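Indisura open house, 2025-04-11

I'm writing this up the same evening, while my notes still make sense to me. Amber Van Leeuwen had been after me since February to come see the place, and I kept putting it off, which was dumb of me, because I had a fantastic afternoon.

Indisura rents the back half of a former print shop out past the rail yard. You sign in at a folding table, get a sticker with your name on it (mine said "Gary," close enough), and then you wait for your group to be called. There were 16 of us in mine. A couple of high school teachers, a man who repairs elevators, two sisters who run a catering business and asked better questions than the rest of us put together.

Gianni Marchetti took us in. He's been there almost 9 years and he still talks about hands the way some people talk about old motorcycles. We started at the bench room, where the fingers come apart for service, and he passed a spare joint down the line so everybody could bend it. It's stiffer than I thought it would be! You push and it pushes back a little. The elevator man kept it so long that Gianni had to go over and ask for it.

Then the kitchen, and I could have spent the whole visit there. It's a mock-up with a sink, a faucet, a dish rack, and glowing yellow panels along the back wall that make the whole corner look like late afternoon. The project is called Nilmont, and dishes are its whole subject. Fiorella Donati runs it. Her view is that a sink is about the hardest spot in a house for a machine, what with shiny metal, round things that want to roll, and a faucet sticking out right where you'd like to put your arm.
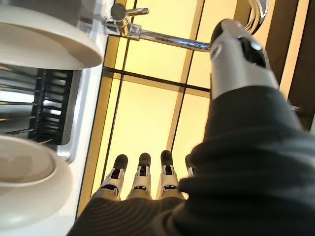
She told us the sleeves were the part that surprised her most. Knit fabric over the forearms keeps splashes off, but it bunches, and a fold can block the view of the wrist camera just when you need it. They have tried all kinds of cloth and she's still not happy. One of the caterers suggested elastic above the elbow, the way she does with her own chef coats, and Fiorella wrote it down on the spot. I loved that.

Somebody asked about hot water. For open days they leave it off, and Fiorella said that even on regular days most of the practice is on reaching and placing. The log sheet taped up by the door had 3085 as the latest run number. I asked if that was for the year and she laughed and said it was for the project, and that plenty of those were the same plate.

We also got a good look at how things are laid out around the sink. The rule is that visitors stay behind the tape on the floor, and Kamonchanok Prasertsri stood by the stop button the whole time. She was very nice about it but you did not want to put your toe over that tape. She let the teachers ask her about software for a good ten minutes, and I followed maybe half. What I did get is that they keep more than one camera going, since the view from up at head height and the view from the wrist each miss things the other one catches.

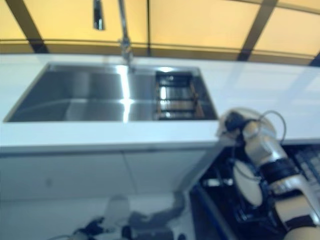
*The Nilmont kitchen, with an arm at the right of the sink.*

After that there was coffee in the front room, and a table from Lotine, who make the fabric parts, with swatches you could pull on. Alper Sezer was handling that and gave me a bag of offcuts for my wife's quilting group. I'd have liked to see the Guerra room too (warehouse picking, I think), but it was closed for floor work and they're hoping to have it ready for the next open house.

A few things if you're planning to go. Parking fills up early, so use the gravel lot across the street. Wear shoes you can stand in, since the tour has 2 stops and there isn't a chair at either one. Kids are fine as long as they're with an adult. Ask Gianni about the old wooden hand on the shelf over his bench, and give yourself some time for the answer.

Amber says they'll post the next date on the front door and on the mailing list. I'm already signed up.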